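**Laundry room check, Mostora guest house, ground floor**
Checked by: Binta Iyamu
Date: June 16, 2025
Next check: with the kitchen and boiler cupboard

Marks used: OK, WATCH (look again next time), FIX (needs doing before the machine is used for guest linens).

### Before starting

- [x] Machine off, program finished, nothing left running — OK
- [x] Water tap behind the machine closed for the inspection — OK. Stiff to turn. It was stiff in April too.
- [x] Torch and dry cloth to hand — OK
- [ ] Logbook on its hook — FIX. Found it in the linen cupboard under the pillowcases. Please put it back on the hook after writing in it.

### Floor and access

- [x] Walkway from the door to the machine clear — OK
- [x] Floor dry at the front of the machine — OK
- [x] Floor dry at the back, by the hose — OK
- [ ] Mat lies flat by the sink — WATCH. One corner is curling. I turned it over and it lies better that way, but it will curl again.
- [x] Detergent on the high shelf with caps closed — OK. The Narero powder has gone hard at the bottom of the tub. Use it up or throw it out, but don't pour fresh powder on top of it.

### Washing machine, door and drum

Open the door as far as it goes and leave it there for this part. Look at the glass, the rubber and the drum in that order, then run a hand along the inside of the drum before any clothes go in. Coins and hairpins get stuck in the holes and will tear a sheet.

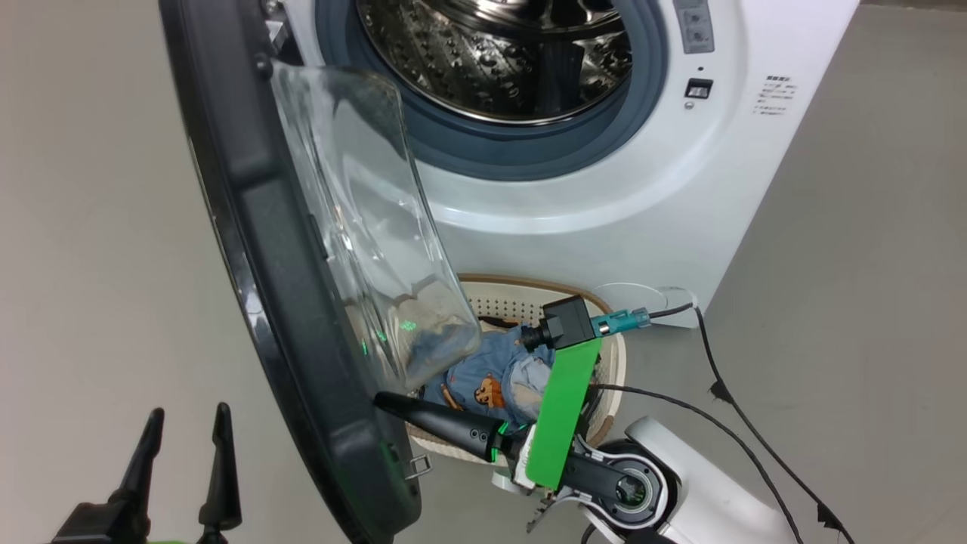 *Front loader with the door fully open, basket in front below the drum.*

- [x] Door swings freely and stays where it is put — OK
- [x] Hinge tight, no play when the door is lifted gently — OK
- [x] Latch hook straight and not loose — OK. Do not hang wet things over the door. The hook and hinge both take the strain.
- [x] Glass free of cracks and chips — OK
- [ ] Door gasket clean in the fold — FIX. Gray fluff and a shirt button at the bottom. I took out the button. The fold still needs wiping with a damp cloth all the way around, then a dry one.
- [x] Gasket free of splits — OK
- [x] Drum turns by hand without scraping — OK
- [x] No sharp edges on the holes or ribs — OK
- [x] Both round buttons press and come back — OK
- [ ] Operating notes available in English — WATCH. The text printed on the machine is in Chinese, and new staff keep asking what to press. Ajayi, who supplied the machine, said they would send a sheet. If it hasn't come by the next check I will write one out myself and tape it to the wall beside the sink.

### Baskets

- [x] Cream basket: rim smooth, no broken plastic, stands level — OK
- [ ] Blue basket: handle sound — FIX. Split on one side. It is out of use and by the back door. Please don't bring it back in.
- [x] Baskets moved away from the machine before anyone walks off — OK today. It's the thing people most often forget. Have one under the opening while you load or unload, then put it on the bench.

### Hoses, drain and filter

- [x] Inlet hose not kinked or rubbing on the wall — OK
- [x] Drain hose clipped in place — OK. The clip was replaced in April and is holding.
- [ ] Filter cleaned — FIX. Cover would not turn by hand and I did not want to force it. Needs a proper tool and a shallow tray under it. Expect water.

### Electrical

- [x] Plug and cable free of heat marks — OK
- [x] Socket cover closed — OK
- [x] No extension leads in the room — OK. Someone had one in here for the iron last time. The iron stays in the hall — there is a socket for it there.

### To do

1. Wipe out the gasket fold. Anyone on shift can do this, it takes 2 minutes.
2. Filter cover. Rundolon to be called, and they can look at the stiff tap on the same visit.
3. Replace the blue basket. Same size or smaller, the large ones don't fit on the bench.
4. Logbook back on its hook.

After the last wash of the day, leave the door slightly open so the rubber can dry. Family groups with small children are booked in from Friday, so the laundry room itself must be locked while the machine door is open. Key is on the board in the office, number 6.

Signed: B. Iyamu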